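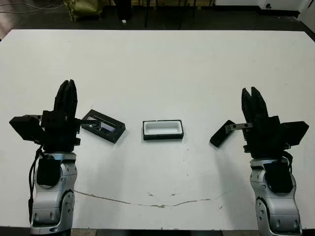

Three in a row on the white table

Board: Home and Table – Topic: matte white tabletop, yes or no?

nives_leone
Hello all. I am replacing our old kitchen table and I like very much the matte white tops. My sister says I will regret it in one month. We are two adults and a child who draws on everything. The shop in Drurneck offers the Pelkonen top, 200 more than the oak one. Has anyone lived with matte white for a longer time?

Bent V.
We have had one since November. Coffee is no problem if you wipe it the same evening. Turmeric is a problem. I still have a yellow ring where my curry bowl stood, and I tried soda and lemon.

epaterson70
Get the oak. You can sand oak. With a white coating, one deep scratch and you look at it forever.

nives_leone
But oak also takes stains, no? My mother had oak, and there were black rings from the flower pots.

epaterson70
Yes, and she could have sanded them out in one afternoon. That is my point.

Settimio L.
I don't agree with Evander. Most people never sand anything, they only say they will. I used a white top as a work desk for years and it was fine with a soft cloth and dish soap. Please do not use the scrubbing sponge – it makes shiny spots on matte, and these do not go away.

Bent V.
+1 for the shiny spots. I have 2.

niloufar_s
Ask the shop for a sample piece and let the child draw on it. Pidlow gave me one for free. Pencil came off, the red marker did not.

nives_leone
This is a good idea, thank you. I will ask for the sample tomorrow and bring the red marker.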